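Leaving the washer door open 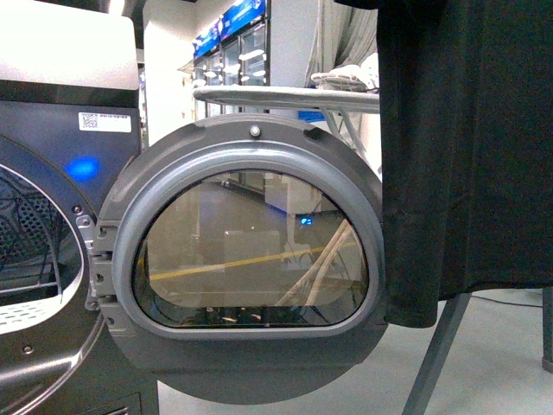 Costano, 2020-07-26

I have started leaving the door of the front loader wide open between loads. For a long time I pushed it shut out of habit, and by November the towels smelled sour even straight out of the wash.

Floarea Pîrvu told me to stop doing that. She has run hers this way for 12 years. I also wipe the inside of the glass and the metal rim with an old dishcloth, then go over the lip of the drum, where lint likes to sit. It takes 2 minutes.

Once a month I run it empty on hot. I tried a cleaner called Flultoner first and didn't see much difference, so I won't buy it again.

The door does stick out a long way when it's open. I have hit my shin on it twice. The towels are fine now. Next I need to clean out the filter.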